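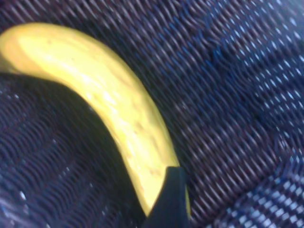 How to Keep Bananas in a Woven Basket

My neighbor Colette Millet gave me a basket for fruit when I moved to Oltumton, and for a long time I used it wrongly. I filled it to the top and took from the top, and the bananas at the bottom became brown before I saw them. Now I have a simple way of doing it, and I write it here for other people who buy fruit once a week and live in a small place.

What you need

A woven basket with a flat floor, a soft dry brush, a cloth, and your bananas. My basket is the middle size from Gondwood. The large one looks nice in the shop, but it invites you to buy too much fruit.

Step 1. Clear a place for the basket

Choose a place away from the stove and away from the window where the sun comes in. Wipe the table and let it dry. Take everything out of the basket, also the old stickers and the dry bits of stem, and put the fruit next to it on the table.

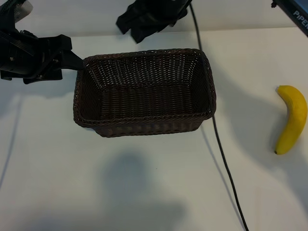 The basket should stand flat and not be pushed against the wall, so that air can reach it from every side. Look down into it before you put anything back. Dark brown wicker hides crumbs very well, and a white tabletop is a good help with this: where the table shows through the small gaps, the weave is clean, and where the gaps are closed, there is usually some dust. I leave the banana lying at the side until I have finished with the cleaning. It does not mind to wait.

Step 2. Brush, then wipe

Brush the inside along the direction of the strands, first the walls and then the floor. Turn the basket over and knock on the bottom with your hand two or three times. After this, wipe it with a cloth that is only a little damp. If your basket is from natural willow or rattan, do not put it under the tap. A synthetic one can take more water, but it also needs to dry completely -- I leave mine upside down until the evening.

Step 3. Put the bananas in

If you have a bunch, you can leave it together or divide it. My friend Remzi Özkan always divides it, I do it only when some of the bananas are riper than the others. Check each one for a split in the peel. A split banana should be eaten the same day.
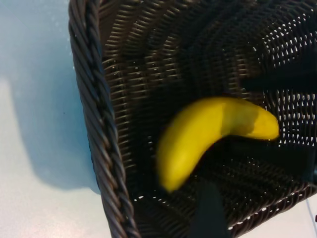

Lay the fruit down slowly, do not drop it from the height of the rim. A banana bruises easily and you see the mark only later. I put the first one on its side on the floor of the basket, with the curve lying flat like a crescent and free space around it. The next ones follow the same curve. Do not press the stem end hard into the wall, especially if the weave there is rough. Two layers is the maximum for me, and I prefer one.

If you keep other fruit too, give apples their own bowl. They make bananas ripen faster. This is useful when the bananas are still green, and a nuisance the rest of the time.

Step 4. Look at the basket itself

Once a month I check the weave before the fruit goes back. It takes 2 minutes. 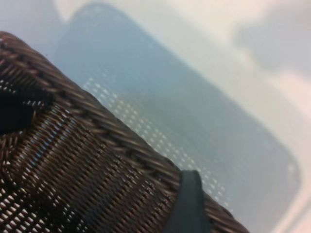

Broken strands usually begin in the places where we touch the basket most. Pass a finger slowly along the edge and feel for sharp ends. A braided rim is thicker than the side and lasts longer, but dust likes to sit between the twists, so use the brush there again. Look also at the thin strands of the side, in good light, and see if the small gaps are still even. A sharp end can be cut short with nail scissors. A long loose strand is better pushed back under its neighbor.

Step 5. Every day

Take the ripest banana first. Small brown spots on the peel are no problem, this is when I like them best. When the peel is mostly brown, I peel the banana, cut it in pieces and freeze it for cake. With 500 grams of frozen pieces I make one cake in the form I have.

In December my kitchen is cool and the bananas stay good for longer. In summer I buy fewer and go to the shop more often.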